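Filed under: Poems & Scribbles

Back from the Sundwood open mic, 13 of us reading, me on last. Did the long one about my gran's allotment – went on a bit. Someone at the back laughed in the right place so I'll take that.

Still stuck on the song lyric. Second verse wont scan, tried it 40 ways. Might just cut it.

Pfister pamphlet deadline is end of August. Six poems ready, need ten. Eek.

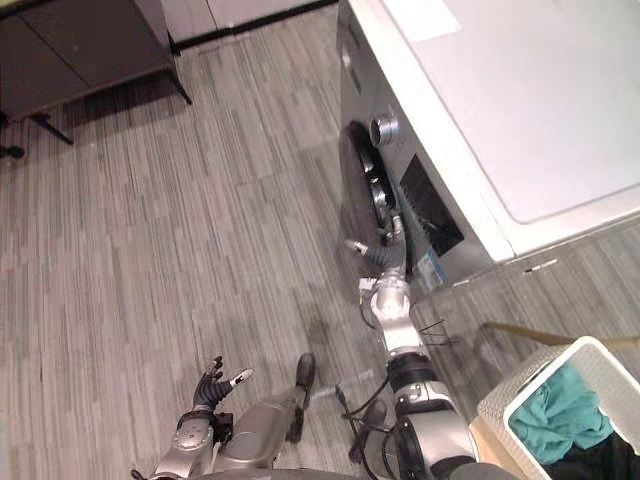
Washing machine, silver front, dark door.

Right, kettle, then teh sonnet again.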